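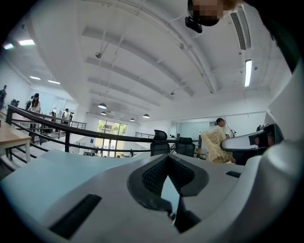 Sollari Hand Skills Project
Progress report to the Dendex Fund, second reporting period
Prepared by Uzma Ghumman, project lead
2/23/24

Dear all,

Thank you for your patience while I pulled this together. I promised a short report last time and then sent you eleven pages, so I have tried to keep to what you asked for: where the collection stands, what has gone less well than planned, how the money is being spent, and what we would like to do between now and June. The longer tables are in the attachment for anyone who enjoys them as much as I do.

Where we are

The collection has 1,378 accepted demonstrations as of this report. By "accepted" I mean a recording that has been checked from beginning to end by a second person, has a usable track of the gripper's movement, and carries a task label that both the collector and the checker agree on. We keep the ones that fail, too, in a separate store, and I would gently ask that they not be added to the total when you pass the number along. They are useful to us for other reasons, which I will come to.

We are working with hand-held grippers throughout, as set out in the proposal. I know there was a lively discussion on your side about whether we should have put more of the budget into teleoperation, and I want to say again how glad I am that you let us go this way. A new collector can pick up the tool and be doing sensible work the same morning, and the motions we get are quick and natural in a way our early teleoperated trials never were. People correct a bad grasp without thinking about it. Those little corrections are exactly what the policy needs to learn from, and they were almost absent from the trial data.

The tasks fall into three families: picking up and placing, folding and smoothing soft things, and what we have been calling "tidying," where the collector is given a messy surface and decides for themselves what order to do things in. Picking and placing is essentially complete for this phase. Folding is coming along nicely. Tidying is behind, and I go into that below.

Working in an open room

Most of our recording is now done in the big shared room with the upper walkway, and I am happier with that decision every week. You may remember that the first batch was recorded in a small closed room with blinds and two lamps, and that the policy trained on it did very well in the small closed room and rather poorly everywhere else. The shared room has daylight from the tall window, ceiling lights at different angles, railings, glass walls, chairs, and colleagues going about their business. It is a much more honest picture of the places where a household or workshop robot would have to earn its keep.

It does bring extra work. Faces are pixelated before any recording leaves our own storage, and each batch gets a manual look afterward, with special attention to people who come into view at odd angles. The wide lens catches a great deal more of the room than collectors expect, and we had to rewrite the consent sheet so that it covers passers-by on both levels as well as the people doing the tasks. Urbonaitė, the firm that handles our privacy review, went through the new wording line by line and sent it back twice. It is a better sheet for it, and I have attached the current version.

What has been harder

Tidying, as I said. The difficulty is with the labels more than with the recordings. When a collector decides on their own order, a single recording might contain a dozen short actions that run into one another, and two checkers can very reasonably disagree over where one stops and the next begins. In the first pass, our checkers matched on only 79 percent of the boundaries, which I did not think was good enough to build on. We stopped labeling for a while, sat down together with a pile of recordings, and wrote a proper guide with worked cases. The argument over whether nudging a thing aside counts as its own action took most of an afternoon. (It does, if the gripper closes on it. It doesn't if the fingers stay open.) We have since started the labeling over from the top, and I will send the new agreement figure once the whole set has been through.

We also lost time to finger wear. The lining on the inside of the fingers smooths out with use, and a worn pair slips on thin fabric in a way a fresh pair does not. We noticed late, I am sorry to say, after a run of folding recordings in which the collectors had all begun pinching harder to make up for it. Those recordings went to the failed store, and the modeling side has already asked for them as examples of slipping. Finger pairs are now logged by number and changed on a schedule.

Smaller things: the tracking drifts when a collector turns quickly toward plain white wall, so we ask people to set up with something of interest in view. Udex, the annotation tool, was unavailable to us for several days during an upgrade, and the checkers used the time to finish the guide.

Training results so far

I want to be careful here, as these are early. A policy trained on the picking and placing set was tried in a kitchen that appears nowhere in the data, and it managed the simpler placements well enough that we were all standing closer to the table than we should have been. It still struggles with anything shiny, and with anything that tips when touched. The folding policy has not left our building yet, and I would rather show it to you in person than promise you something on paper.

Spending

We are roughly 3 percent under budget for the period. Nearly all of the difference is travel we did not take. Spending on spare fingers and linings is higher than planned for the reason given above, and I would like your permission to move the unused travel money to that line. Collector pay is exactly where we said it would be.

Between now and June

We will finish relabeling the tidying set, carry on with folding, and begin recording in two more buildings, one of them with quite dark rooms. I would also like to bring in a few collectors who are left-handed. Everyone on the current team is right-handed, and it shows in the approach angles once you start looking for it.

From you, I need two things: a decision on the travel money, and a name for whoever will be reviewing the data release, so that we can start sending sample batches early. If any of you can visit, please do come and try the gripper yourselves — there is always a spare, and we would be very glad of the company.

With warm thanks, as ever,

Uzma Ghumman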